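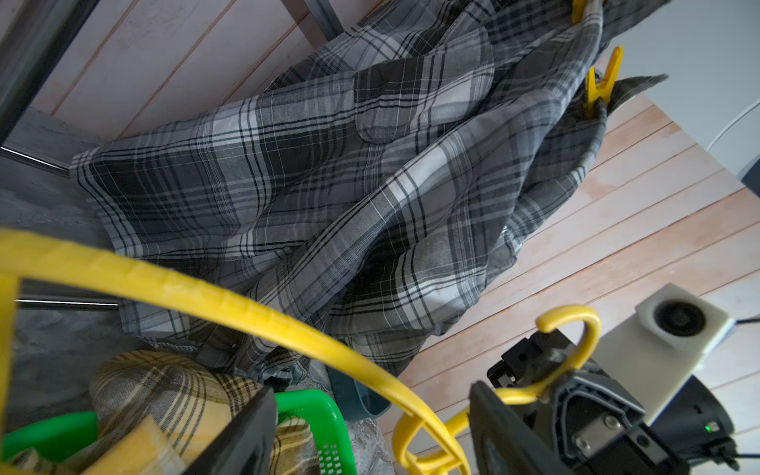

Home News Features Software Archive Subscribe

September 19, 2026
By the Features Desk

The Shirt Has No Fixed Shape

At Koleck, a small software company in Brirnness, the most difficult object in the workshop is a plaid shirt. It is gray, black and white, with a collar and a pocket flap, and it hangs from yellow clothespins. The robot must deal with it using a yellow plastic hanger, which it holds in a black gripper.

A hanger is easy to describe to a computer. It has one shape, and if you know where the hook is, you know where the rest is also. The shirt is a different matter. Its stripes bend with every fold, the hem can turn outward, and a collar tip may point in a direction where no collar is expected. The older version of the company's perception software looked for edges, and a plaid pattern is full of edges. It often took a black line in the fabric for the border of the shirt.

The new version, which is called Prillel, was started in March. It does not try to build a full model of the cloth. It searches for a few places that matter for the task, such as the collar, the hem and the points where the shirt is held, and for each of them it gives a level of trust. When the trust is low, the planner is not permitted to make a long movement. It moves the wrist a little, looks again from the new angle, and only then decides.

The engineers speak of this second look with some affection, although it costs time. In the first weeks one attempt took 102 seconds, and most of this was waiting. Now the same attempt takes 36 seconds. The gain came mainly from the planning side. Before, the arm stopped completely while the software calculated the next path. Now two paths are prepared during the movement, and the worse one is thrown away when the fresh view arrives.

Color is another subject of long discussion in the office. The clothespins are yellow and the hanger is yellow, and for some time the program joined them into one object whenever they came close together in the view. A person would perhaps change the hanger for a blue one and go home. The team kept the yellow hanger and taught the software to use the known curve of the plastic, so that a small yellow piece near the collar is no longer counted as part of it.

Strong light from one side brings a similar trouble. It makes the ribs of the hanger shine, while the folds of the cloth fall into shadow. A shadow between two folds can look very much like an opening, and an arm that believes in this opening will push the hanger against the fabric.

For such errors the company uses Eklund, a replay tool that was written in the same office. It shows what the planner believed at each moment, next to what the camera saw. An engineer can stop at the moment of the wrong decision, change one setting, and let the planner choose again without moving the real arm. Much of the daily work is done in this way, at a desk, with the robot switched off.

The next release of Prillel will treat sleeves, which the present one mostly ignores. A sleeve can lie behind the body of a shirt and be fully hidden, and the software has to keep an idea of where it may be. Two methods are being compared for this, and the slower one is so far the better.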